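Cómo colocar los cojines en un sofá beige sin que parezca un escaparate

Me encantan los sofás claros: dan luz, combinan con casi todo y piden a gritos un poco de color. El problema llega con los cojines, que acaban amontonados en una esquina o repartidos por el suelo. Con un par de trucos lo dejas estupendo en 5 minutos, ¡y engancha!

Beige, gris claro y verde azulado, la combinación de esta guía: 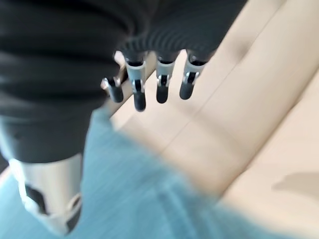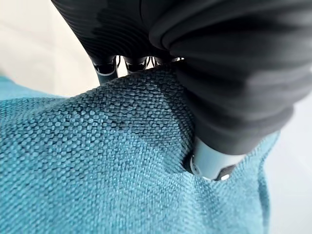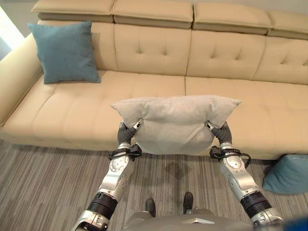
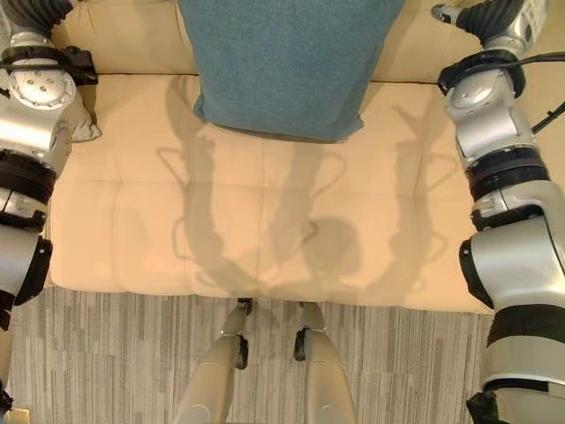

1. Vacía el sofá entero. Quita todo, también la manta y el mando que lleva ahí desde octubre. Pasa la aspiradora con la boquilla estrecha por las costuras y alrededor de los botones del respaldo, que es donde se esconden las migas.

2. Limpia el asiento con un paño de microfibra apenas humedecido. En tapicerías lisas y algo brillantes va de maravilla, pero prueba antes en la parte de atrás.

3. Ahueca cada cojín. Agárralo por dos esquinas opuestas, sacúdelo y dale unas palmadas en los lados — nada de puñetazos en el centro, que apelmazan el relleno. Si la funda baila, mete un relleno un poco más grande y verás qué cambio.

4. Empieza por los neutros. El gris claro va hacia un extremo, apoyado en el respaldo y con la base bien metida hacia el fondo del asiento.

5. Ahora el color, ¡mi parte favorita! Un cojín verde azulado de tejido con textura destaca muchísimo sobre el beige. Ponlo de pie, algo ladeado si te gusta lo informal, y alisa la tela con la palma siempre en la misma dirección.

6. Aléjate 2 pasos y mira el conjunto. Tiene que quedar sitio para sentarse sin mover nada. Si el sofá lleva reposacabezas, procura que los cojines no los tapen, o acabarán en el suelo a la primera siesta.

Para el día a día me basta con repetir los pasos 3 y 6 por la noche, antes de apagar la luz. Las fundas las lavo del revés, en frío y con la cremallera cerrada — así el color aguanta mucho mejor.

Ladan Mazandarani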